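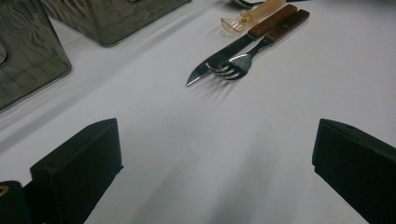
Fork resting on a knife: wide fingers or narrow ones?

Posted in Grippers and end effectors by Arvo Hakala

I am comparing two sets of fingers for a pair of hand-held grippers. The job is sorting cutlery from a white table into three baskets. One set is the Plulamell block fingers, black with a flat top face. The other is the Venik narrow set, which is 5 mm across at the tip.

Single pieces are fine with both. The trouble is a fork lying with its tines across a knife blade. With the Plulamell fingers I close on the fork handle and the knife comes along for a few inches, then drops. I did 11 tries on that layout and got the fork alone in 3 of them. The Venik set does better but lets round handles roll, and chopsticks are the worst.

Both grippers run off the same Saraç controller with the force limit at the default. I would like to keep one set on for the whole job. Which would you pick, and is there a setting I should try first?

Tomás Egan

Keep the block fingers and change where you grab. When the handles lie nearly parallel, closing near the middle picks up whatever is next to the one you want. Go for the end of the fork handle, tilt the gripper so one finger goes down on the outside, and drag the fork an inch sideways before you lift.

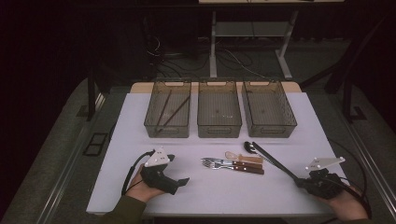 Use your other gripper too. Most people I have trained leave it idle while the first one does everything. Touch the knife handle lightly with the closed tips and hold it against the table while you slide the fork off. It adds 2 seconds to the pick.

On the controller, lower the closing speed before you touch the force limit. At the default speed the fingers bump the second handle and push it under the first. If handles still slip after that, raise the force one step at a time. Run both finger sets again at the new speed, or your numbers won't compare.

trustside_user

We got the Trustside ones in January and had no problems with forks. Didn't try knives.

Arvo Hakala

Thanks Tomás. Slower closing helped right away with the block fingers. I still have to redo the Venik set. Does the sideways drag work with spoons, or do you pick those by the bowl?

Tomás Egan

By the handle, close to the bowl. Same drag.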